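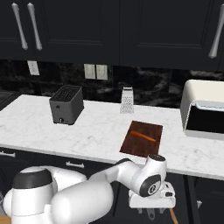 Setting up a simulated kitchen for your arm before you bolt down the real one

This page continues my notes from April, where I built the base for the arm in our shared workshop in Emstead. Now we make the kitchen in the simulator, so the arm can practice picking up a carrot before it comes near real furniture. I write the steps in the order I did them the second time. The first time was a different order and I lost a weekend.

What you need

- A computer with a separate graphics card. Mine is old and it works, but slowly.
- The model files of your arm and gripper, with the joint limits filled in.
- A kitchen model. I used the Prokby kitchen from our workshop library, with dark cabinets and a white marble counter.
- A few loose objects. I have a carrot, a cutting board, a box grater, a toaster and a toaster oven.

Step 1. Load the kitchen alone

Open the kitchen without the robot and check the units. My file was made in centimeters and the simulator reads meters, so the first counter was as big as a parking lot. Set the scale on the top object only and let the parts below follow it.

Then look at the handles. Small parts like these often come in with their own rotation, and some of mine on the upper doors still lean to one side. For this task the arm does not open the cabinets, so I left them. If you want to train on doors, fix the handles first.

Step 2. Place the arm

Put the base in front of the counter, to the left. Turn on the reach display and move the base until the whole cutting board is inside. Leave some extra space at the far side, because an arm that is stretched completely straight moves badly.

Choose a start position with the gripper pointing down at the floor and lower than the counter edge. Please check the elbow also! It comes close to the front of the counter, and if the two shapes touch at the start, the physics will throw the arm away with great force.

Step 3. Place the objects

The cutting board goes near the front edge, turned a little. Put the carrot on it diagonally. A carrot that is parallel to the board is too easy, and the arm learns only this one angle.

The toaster is on the left, the toaster oven on the right and the grater at the back, near the backsplash. They are there as obstacles. Give each one a simple box for collision and keep the detailed shape only for the eyes. My grater had all its small holes in the collision shape, and one second of simulation took almost 30 seconds to calculate.

Step 4. Let everything settle

Run 200 steps with the arm locked. The objects should drop a very small distance and then stay still. If the carrot rolls, increase its friction a little - not the friction of the board, or you will have trouble later when the board must slide.

Save this as your start state. I save it in Tilahun, our small program for the workshop robots, but a normal file is also fine.

Step 5. First test of the grasp

Move the arm by hand control before you try any learned program. Raise the gripper above the counter edge, go over the carrot, turn the wrist across it, go down, close. Do this slowly and watch the contact points.

If the fingers go through the carrot, make the time step 2 times smaller. If the carrot jumps out, the closing force is too high.

Next I will write about changing the light and the marble between runs. The dark backsplash is glossy, and I want to see how much the reflections disturb the camera.

Last change to this page: June 25, 2024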